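Search this site
Enter keywords
Go

About us

Kemell is a small cookery school in Ashworth, over the old seed merchant's on the corner. Two kitchens, one long table, a shop shelf by the door. We teach people to make the food they eat on an ordinary Tuesday night. Bread, soups, dumplings, a decent roast, proper custard. No foams.

Started by Laimutė Petrauskas, who still takes most of the morning classes. She'd been cooking in school canteens and then a hotel, got fed up with the hotel, and began teaching four neighbours to make rye bread in her own kitchen. Then their sisters wanted to come. Then the oven went. The landlord was quite good about it, considering.

So we found Ashworth. Damp, no gas, pigeons in the back room. Took most of a year to put right. The tiles on the stairs are original and we are very proud of them, please don't drag shopping trolleys up them.

What we do

Day classes, evening classes, and a Saturday one for children of eight and up. Beginners welcome at nearly everything. If a class needs you to know something already (the laminated pastry one does, really) it says so in bold on the booking page. Please read the bold.

Evening classes run for 4 weeks and you stay with the same group. People like that. We have had one wedding out of Thursday soups and a long-running argument about dill.

Class size is kept down to 12. Sorry, 10 for bread, the ovens won't take more. We get asked to squeeze in one extra most weeks and the answer is no, even for birthdays.

You eat what you make. Bring a tub for the rest. Aprons are here, sharp knives are here, flat shoes are not, so wear some. 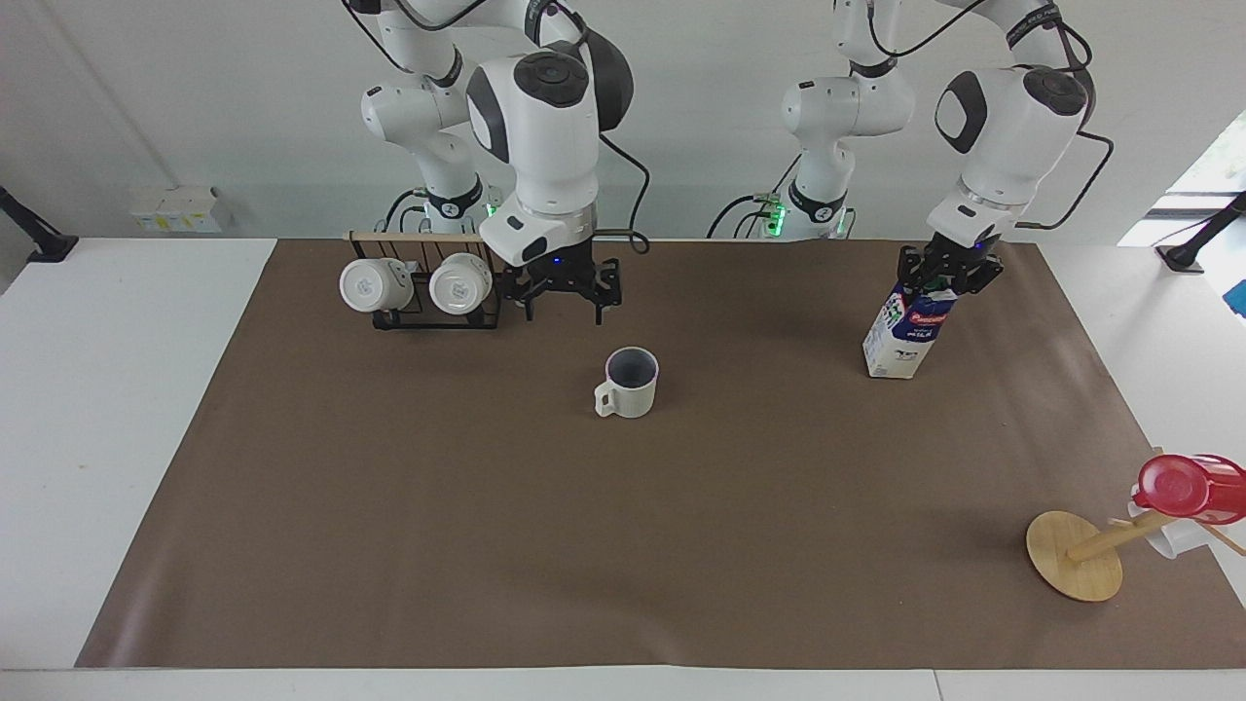

Private bookings are mostly Fridays. Work outings, hen dos, a chess club once who were lovely and very slow. We need 19 days notice for these so that we can order properly. It used to be a week and it was chaos. A deposit of £300 holds the date and comes off the final bill.

Where the food comes from

Flour from Fekar, who mill it twice a month and drive it over themselves. We've used them since the start and the price has gone up twice in that time, fair enough. Vegetables from the market, whatever looks good, which is why the menu on your booking says "likely" next to everything. If you were promised leeks and got cabbage, it was a bad week for leeks.

Eggs from three different places as none of them can manage the lot. Meat and fish only for the classes that need it. Most of ours don't.

We can do vegetarian in any class and vegan in most. Gluten free is harder. There is flour in the air on bread days, it gets everywhere, so if you are coeliac please ring first and we'll find you a day with no baking on. Nut allergies, same, ring. Don't just put it in the notes box, we do check it but ring aswell.

The Trorker Fund

Trorker was the name of the seed merchant downstairs and when the shop shut the family left us a bit of money for teaching young people to cook. It pays for free places, mainly 16 to 21, mainly people about to live on their own for the first time. They learn rice, eggs, a stew, how to roast a tray of veg, how to plan a week's shop without throwing half of it out. Nothing fancy.

The family's gift was generous but it won't last for ever, so every August we hold a supper on the long table and the takings go in. This year's raised just over £1,000. Thank you to everybody who came and to whoever left the very good cardigan, it is still on the hook.

To apply for a place just email. No form. Tell us your name and age and what you can cook now. "Toast" is fine, we've had plenty of toast.

Who's who

Laimutė runs the place and teaches bread, dumplings and anything with beetroot. The evening tutors change with the season and are listed next to each class. All of them have cooked for a living somewhere. The kitchen is run by whoever is loudest on the day.

We take on one trainee a year. Paid, three days a week, starts in the new term. It is a lot of washing up and we say so at the interview.

Getting here

Bus stops right outside. Parking is bad, always has been, try behind the library after six. There's a lift round the back for anyone who can't do the stairs, ring the lower bell and give us a minute. Both kitchens are level once your up and one worktop goes down low enough to sit at.

Office is open mornings. Phones get missed when the mixers are on so leave a message, we do ring back, normally the same day. Vouchers last a year and can be picked up from the shop shelf or posted.

Page last updated Friday, October 3, 2025. Spring class dates still to go up, bear with us.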